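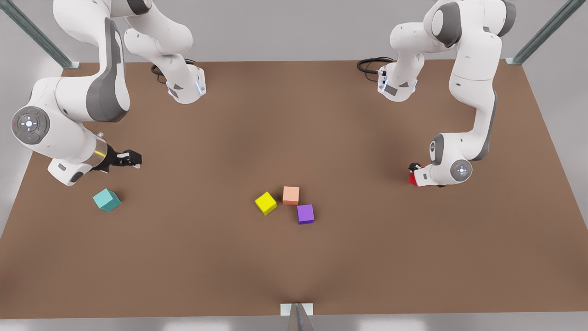
Home Explore Notifications Messages Lists Bookmarks More

Liliana Pace @liliana_pace
Tue 7 October

Our neighborhood piano teacher is retiring and has sent every former student a letter asking us to come play one last recital. I quit at 11. I have been practicing for two weeks and the dog has moved to the garage.

The piece is a minuet. It takes up one page. There is a repeat sign, which I'm told is not optional.

Bought a used digital piano from a man in Calleo who described it as "lightly played." The D above middle C sounds like a stapler. I've decided to treat D as a suggestion.

For the record, the teacher is Gualtiero Sorrentino, who once wrote "brave tempo" in my notebook. My mother framed it. It took me until college to figure out what he meant.

He's got over 500 former students on the list and the church hall seats maybe a third of that, so I'm counting on low turnout and poor memory.

My left hand does fine alone. So does my right hand. Put them together and they act like exes at a wedding.

Tried a metronome app. It starts free and then asks for money right when you've found the beat. Great business model. I paid.

My sister says to just picture the audience in their underwear. The audience is mostly retired dentists from Enache Street. No thank you.

Update on the minuet: I can now get to the end. There's a pause in bar nine where I turn my head and look at my own hand until it moves. I'm calling it phrasing.

The recital has been pushed back to December because the hall roof leaks. Everyone in the group chat is so disappointed. You can tell by the 2 party hat emojis.

He wrote back to my RSVP, by the way. "Wonderful. Slower this time."

Does anybody know how to get a dog out of a garage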